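Interim report to the Ormsby Fund: hydration and heat tolerance in recreational rowers

Reporting period ending November
Prepared by Rhys Ellery for the grants office

1. Status

The study is on schedule. Recruitment closed with 58 rowers enrolled from the two partner clubs, Fuvholm and Murnness. All have completed the baseline visit. The second visit is finished at Fuvholm and still running at Murnness, where the heat chamber was out of service for part of the period while a humidity sensor was replaced.

2. Work completed

Each baseline visit consisted of a resting blood draw, a body mass measurement, a graded rowing test to volitional exhaustion and a steady-state row in the chamber. Sweat rate was calculated from the change in body mass, corrected for fluid intake and urine output. Core temperature was recorded with ingestible sensors. Twelve recordings had gaps longer than the protocol allows. Nyokabi Masanja has reviewed them and recommends that they be kept for the sweat rate analysis and dropped from the temperature analysis.

The acclimation block calls for repeated chamber sessions at a fixed heart rate. Power output is allowed to vary. Attendance at Fuvholm was good. At Murnness it fell during the club's fall racing schedule, and make-up sessions have been added on Wednesday evenings.

3. Preliminary observations

No statistical testing has been done, and the analyst remains blinded to group. In the pooled Fuvholm data, heart rate at a given power output is lower at the second visit than at baseline. That is the expected direction if plasma volume has expanded, but a training effect has not been ruled out. Sweat sodium varies widely between rowers, and we do not expect the group average to be useful for individual drinking advice.

4. Deviations from protocol

Drink temperature was not controlled in the first baseline visits. Dayana Tello has since written a fixed storage and serving procedure, and both sites follow it. The affected visits are flagged in the data file.

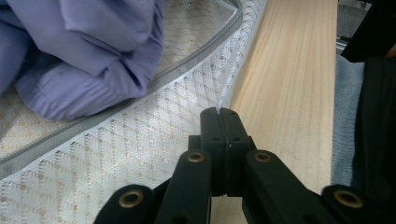
Figure 1. Gripper fingertips closed, at the edge of a mattress and a wooden plank.

5. Budget

Spending is within the approved lines. We request permission to move 3,000 dollars from travel to consumables to cover additional core temperature sensors. The total award is unchanged.

6. Next period

– Complete second visits at Murnness
– Send stored plasma samples to the Pidach laboratory
– Lock the data file and release group codes to Mesfin Tsegaye for analysis

Questions on the budget request should go to Zane Jõgi.

12 shares | 0 comments

Related items
Ormsby Fund: reporting schedule for current awards
Murnness heat chamber: booking and safety rules
Sweat testing in the field: methods note
Pidach laboratory: sample shipping instructions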